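Campaign Yard Signs: Building, Repairing and Storing Them in a Home Workshop

Aug 25, 2019

111 shares
2 comments

Most printed yard signs are a sheet of corrugated plastic and a wire stake. The sheet usually outlives the stake, and both will outlive the campaign if they are handled correctly. The notes below cover signs for local races and ballot measures, the kind that a household ends up holding in the garage between a primary and a general election. They were worked out over two cycles in Brilley, where signs go up early and the wind comes straight off the reservoir.

Check the rules first. Size limits, setbacks and removal dates are set locally and differ from one town to the next. Brilley and Kellton share a boundary road, and a sign that is legal on one side of it can be too tall on the other. Get the current ordinance from the clerk's office and write the maximum dimensions on a strip of masking tape above the workbench. Measure the height with the stake in the ground.

Cutting plastic sheet

Corrugated plastic has flutes, like cardboard. Stakes slide into the flutes, so they must run vertically on the finished sign. Mark the flute direction on the back of every blank before cutting anything.

Cut along the flutes with a utility knife and a metal straightedge. Cutting across them takes more pressure. Make a light scoring pass, then a second pass to go through. A dull blade crushes the edge and closes the flutes, and a stake will not enter a closed flute without splitting it. If the edge is already crushed, open each flute with an awl, working in from the bottom.

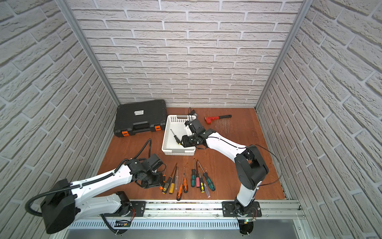
Wire stakes come in several gauges. The light ones supplied with bulk orders are adequate for a small sign on a sheltered lawn. For open ground, use the heavier gauge, and bend the lower legs outward slightly before driving them. Drive the stake alone. Stand on the crossbar with a flat-soled shoe until it meets the turf, then slide the sheet down over the upper prongs. Pushing on the sheet will tear it at the flutes.

In frozen ground, pilot the holes with a length of steel rod and a hand sledge. A special election in February gave us more bent stakes than any other month, and nearly all of them were driven without a pilot hole. Call the utility locating service before driving anything longer than an ordinary wire stake.

Large signs on wooden frames

Anything over the size of a standard yard sign needs a frame. Use two uprights, a top rail and a bottom rail, all ripped from the same lumber so that the faces are flush. Half-lap the corners if there is time. Butt joints with exterior screws are acceptable for a sign that will stand one season.

Fasten the sheet with screws and wide washers, and drill the holes in the plastic slightly oversize. The sheet expands in the sun more than the lumber does. With tight holes it will bow outward by midafternoon and the lettering becomes hard to read from a car.

Cut a few half-moon flaps in a large sign only if the wind is a known problem. They weaken the sheet and do less than is generally supposed. A diagonal brace on the downwind side does more.

Set the uprights into the ground at least 2 feet on an exposed site. Tamp the soil in layers. Concrete is a mistake on a temporary sign — it has to come out again, usually by hand and usually in November.

Keep the fasteners and drivers for sign work together and separate from the general household tools. One head type for every screw on every frame saves a good deal of walking back to the truck. Ours are all square drive.
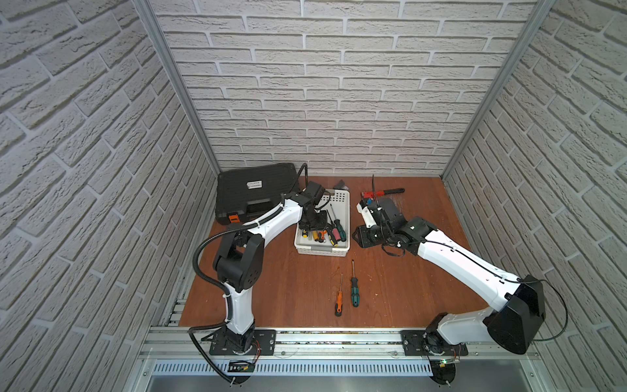

Screwdrivers in a white plastic basket.

Repairing lettering and faces

Scratched ink on printed plastic can be touched up with an oil-based paint marker. Clean the area with rubbing alcohol on a cotton rag and test a corner first, as some inks lift. Let the surface dry fully. Match the color in daylight; shop lighting shifts reds toward orange.

For a changed date or polling place, a vinyl patch is neater than paint. Cut it with rounded corners, wipe the sign down, and lay the patch from one edge with a plastic squeegee. Do not patch over the "paid for by" line. Where a disclosure line is required, it has to stay legible, and a sign with the line covered may have to be taken down. If the line is worn away, ask the campaign for a replacement sign.

Cracked flutes at the bottom edge can be reinforced with a strip of clear outdoor tape wrapped front to back. A split longer than a hand's width is not worth repairing. Cut the sheet down and use the blank for directional arrows.

Reusing the backs

A sign from a finished race has a usable back. The Akpalu Street bond measure was advertised almost entirely on the backs of signs from the preceding school board contest, with permission from both campaigns. Ask before doing so. Signs generally belong to whoever paid for them, and taking them without permission can be treated as theft.

Sand the face very lightly with a fine pad, prime with a primer rated for plastics, and apply two thin coats of the background color. Stencil the lettering with a foam roller that is nearly dry. Keep to one typeface and as few words as possible. A name and an office are enough.

Storage

Store sheets flat, face to face, with newsprint between printed surfaces. Standing them on edge puts a curve in them within one summer. Around 190 signs make a stack that is too heavy to shift in one piece, so divide it with scrap boards and label each section with the race and the ward. Keep the stack away from the water heater.

Remove stakes before stacking. Bundle them with the crossbars all facing the same way and tie at both ends. Knock off the soil, wipe the legs with an oily rag, and hang the bundles from the joists. Rust on stored stakes stains everything beneath them, including the ceiling of a car.
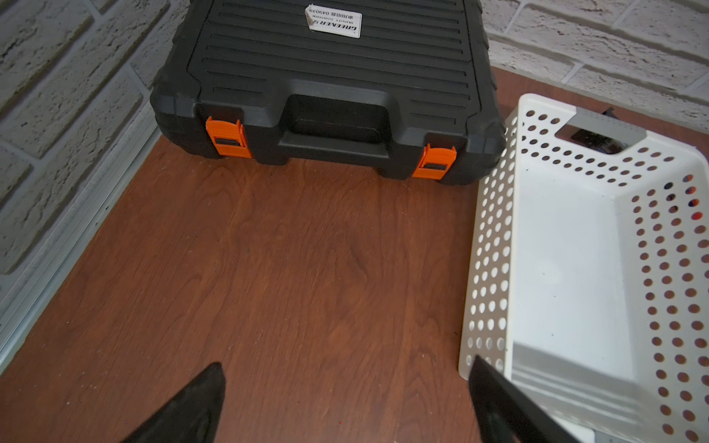

How soon after an election should the signs come down?

The local ordinance sets the limit, where there is one. If it is silent, take them down within the week. Work from the list of addresses made when the signs went up, cross off each one, and pull the sheet from the stake before pulling the stake from the ground.

Disposal

Many curbside programs do not take corrugated plastic. The transfer station in Kellton accepts it in bulk if it is free of wire and tape, and the Davesari Road site takes it on the same terms. Wire stakes go in with scrap metal. Wood frames should be unscrewed and the lumber kept; pull the washers and put them back in the jar.

Clean sheets can also be cut to line drawers, kneel on, or cover a basement window. Paint out the name if they will be visible from the street during the next race.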